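Snack counter promises more than it shows

Dindel says its new self-service snack counter, opened on 13 September 2020, will cut waste and queues at its Pikine office. Staff may wonder how. The firm gives a figure of 700 visits a month but will not say who counted them. 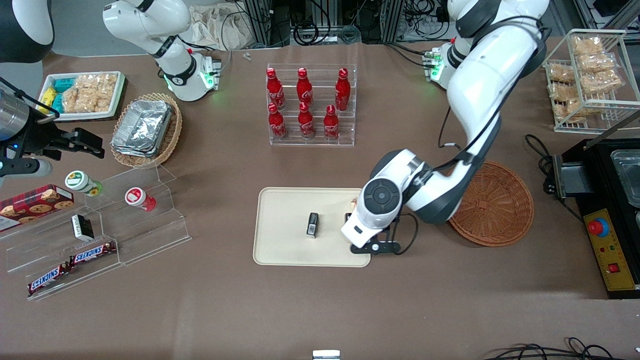
Red bottles of Coca-Cola, rice crackers and a box of cookies are hardly a new idea, and a clear two-tier rack does not make them one. Howlader, which supplies the stands, calls the layout "tested". It has published no results, and prices are promised for January.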